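How to Write an Advance Care Directive Without Ruining Dinner

Most families would sooner discuss anything else, up to and including the will. Set aside an afternoon anyway. The form runs to 16 pages in our district, and a good third of those are instructions on how to fill in the others.

These notes come from the family evenings I run at the Gedcombe hall. Forms and witnessing rules vary from place to place, so use your local one and not the one your cousin emailed you.

Step 1. Choose your person

You need a substitute decision-maker, and it needn't be your eldest child, whatever your eldest child believes. Pick someone who answers the phone, can sit in a hospital corridor without starting a feud, and will say what you wanted even when they'd have chosen differently. Ask them before you write their name down. Name a backup as well.

Step 2. Work out what matters to you

Leave the medical questions alone for now. Write down what a decent day looks like: being at home, knowing who's in the room, a bit of lunch you can taste. Teófilo Cáceres, who was a palliative nurse in Cerkdale for years, used to ask people what they'd be cross about missing. One man wrote half a page on the cricket. It was more use to his doctors than anything he'd ticked.
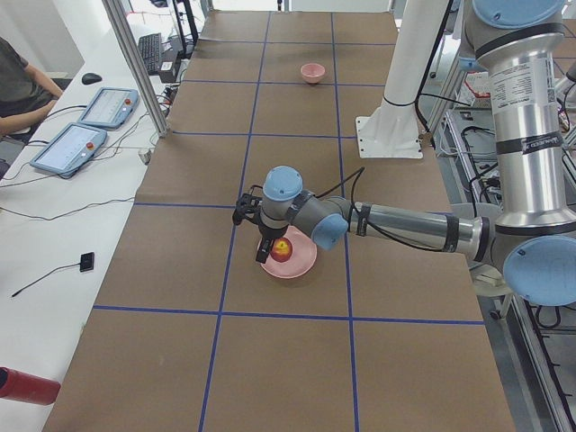
Step 3. Talk to your doctor

Book a long appointment and say what it's for, or you'll get the slot meant for sore throats. Take your notes from Step 2. Ask what your own conditions are likely to bring, what resuscitation and tube feeding would involve for someone in your state of health, and what comfort care looks like at home. If a word goes past you, ask for it again in English.

Step 4. Fill in the form

Use black pen and plain sentences. "No heroics" sounds splendid and tells a night registrar nothing. Try "If I can no longer recognise my family and I'm not expected to recover, please keep me comfortable and don't put me on a ventilator." If you change your mind halfway down a page, start a clean one.

Step 5. Sign it and hand it round

Check who is allowed to witness. Often it can't be the person you've named in Step 1. Then make 3 copies: one for your decision-maker, one for your doctor, one for the hospital file. Keep the original somewhere findable – the safe is a poor choice if you're the only one who knows the combination.

Look it over every September, or sooner if your health changes or you fall out with your backup.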